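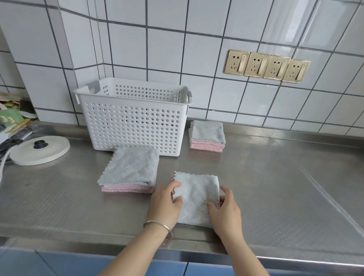
Pressing a folded microfiber cloth by hand on a steel counter

Flukance is a test procedure for comparing robot grippers, arms, cameras and controllers on one household job: folding small microfiber cleaning cloths and stacking them. It is named after the workshop where it was first written down, and it has become a favorite among small labs and hobby builders, partly for its low cost and partly for how quickly it exposes the weak points of a setup. A full run needs a counter, a basket, a set of cloths and a pair of arms. The results can be wonderfully uneven, and a gripper that handles boxes and bottles with ease may fail on its very first cloth.

Background

Cloth is one of the great puzzles of robot handling. A mug has the same shape before and after it is picked up. A cloth has a new shape every time it is touched, hides half of itself under its own folds, and stretches a little on the way. Microfiber adds a charm of its own. The pile clings to fingertips, to other cloths and to rubber pads, so that letting go can be harder than taking hold.

Earlier folding tests mostly used T-shirts and bath towels. These are large enough that a missed grasp of an inch or so hardly shows in the finished stack. The Flukance authors wanted something smaller and fussier. They settled on quilted cloths with scalloped borders, some of them gray on one face and pink on the other. A wavy border has no straight line for a camera program to lock onto, and a two-tone cloth makes a bad fold visible at a glance as a sliver of the wrong color.

Procedure

Each trial begins with one cloth lying open or crumpled on a bare patch of counter. The robot has to flatten it, fold it in half, fold it again, press it down and add it to a stack. People perform the same task first, at the same counter height, and their movements serve as the yardstick. The human baseline set holds 688 folds.

Trials are grouped by starting state:

Open: the cloth lies face up with all its corners showing.
Turned: one or more corners are tucked underneath.
Dropped: the cloth is released from above and left as it lands.
Pile: the cloth must first be taken off a loose heap of others.

The pile group is by far the hardest, and for many builders the most fun. Taking one cloth off a heap without dragging its neighbor along asks for good fingertips and a good camera at once, and a weakness in either spoils the result.

Scoring is done on the finished fold. The judge looks at how well the edges line up, how flat the cloth lies and whether the stack stands by itself. Time is recorded but carries little weight. A slow robot with tidy edges beats a quick one with a lump in the middle, a rule that early entrants argued about at length.

Grippers

Four gripper types appear in the published comparison.

Parallel jaw. Two flat fingers close toward each other. This is the cheapest and most common type, and it does surprisingly well once a cloth edge stands up a little. On a cloth lying flat it tends to skate across the top. Chamfering the lower edge of the fingers, so that they can slide under a hem, gave the largest improvement of any single change in the whole study.

Soft finger. The Flemari soft gripper, at 179 grams, was the lightest entry. Its curved silicone fingers pinch up a ridge of cloth from above, much as a person does with thumb and forefinger, and they are excellent at the dropped state. Their trouble comes at release. Microfiber hangs on to silicone, and the last corner often lifts along with the departing finger. A dusting of talc helps for a while.

Needle. Short angled pins enter the pile from opposite sides. The hold is superb and the release is clean, and a needle gripper can lift the top layer of a folded cloth without disturbing the one below. It has two drawbacks: it snags at quilting stitches, and it cannot smooth anything. Teams using needles normally give the second arm a plain pad.

Roller. Two small driven rollers draw the cloth up between them. Rollers are a delight to watch and can feed along an edge until they meet a corner, a trick that no other type in the comparison manages. On scalloped borders they lose the edge now and then, particularly at the deep part of each wave.

Arms

The procedure allows one arm or two. Single-arm entries have to fold by dragging, using the friction of the counter as a second hand. Brushed steel gives little friction, and a cloth that would stay put on a wooden table slides away. Several teams dealt with this by folding faster, trusting the weight of the cloth to keep the lower layer in place, and the better attempts are a pleasure to see.

Two-arm entries do better in every group. The gain comes mainly in pressing and holding, with one arm pinning a corner as the other carries its partner across. The Duggan arm pair, a light bench-mounted design, was used for most of the two-arm trials. Its joints give way under gentle load, so a fingertip can push down on the counter and slide without chattering. Stiffer arms of the same reach had to be programmed to stop just above the surface, and they left more wrinkles behind.

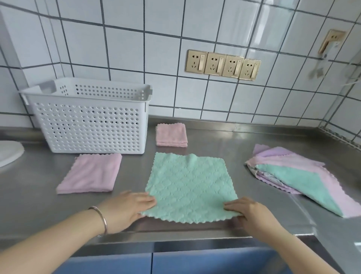

According to one reader of the original write-up, the two-arm results flatter the hardware: with a compliant wrist and a wide pad, a single arm on the same controller came close to the pair in the open group, and only fell behind once corners were tucked under. The reader asked that future tables list pad width next to arm count, and later versions of the score sheet have a column for it.

Cameras

Camera choice turned out to matter more than many entrants expected. Three placements are in regular use: overhead, head height and wrist.

An overhead camera gives the cleanest outline of the cloth and is the easiest to calibrate. It is also blocked by the arms at exactly the moment a fold closes. A camera at head height, looking down and forward over the hands, sees the near edge well and loses some detail at the back of the counter. Wrist cameras are unbeatable for finding the gap between two layers, though a view filled with nothing but pile texture can leave a tracker with no idea where it is.

Glossy tile and steel are hard on depth sensors. Reflections of overhead lamps appear as holes in the depth map, and a pale cloth on a bright counter may fade into its surroundings. Color cameras cope better with strongly tinted cloths such as pink and mint green, and less well with gray ones. Teams that combine a head-height color camera with one wrist camera have so far recorded the best results in the pile group.

Controllers

The published comparison ran 1,652 robot trials under three kinds of control. Scripted controllers find the corners, work out a fold line and follow a fixed path. They are quick to write and easy to repair, and in the open group they are still very hard to beat. Learned controllers are trained on human folds and shine in the turned and dropped groups, where they pick up small habits that few programmers would think to write down, such as sweeping outward from the center of the cloth before gripping anything.

The third kind is a mixture. Plumier, an open controller package, uses a learned policy to flatten the cloth and a script to fold it, with a simple check in between: if the outline is not square enough, flattening starts over. This modest arrangement won the mixed ranking and has been copied widely. Its weak spot is a cloth that is nearly square but has one corner folded under, a state the check sometimes passes as good.

Variations

A shorter form of the test, known as the Sunday set, leaves out the pile group and can be completed in an afternoon. Some builders run it with washed cloths only, as repeated washing softens the pile and changes how it clings. Scores from new and washed cloths are kept in separate tables.

Another variation asks the robot to sort by color before stacking. Double-sided cloths make this an entertaining problem, and rules differ on whether the color showing after the last fold decides the stack. A version with the finished stack placed inside a basket has been proposed. The high sides would call for a steeper approach than most of the present wrists can reach, and no scoring rule for it has been agreed.

See also

Deformable object handling
Two-arm robot
Compliant control
Visual servoing
Soft gripper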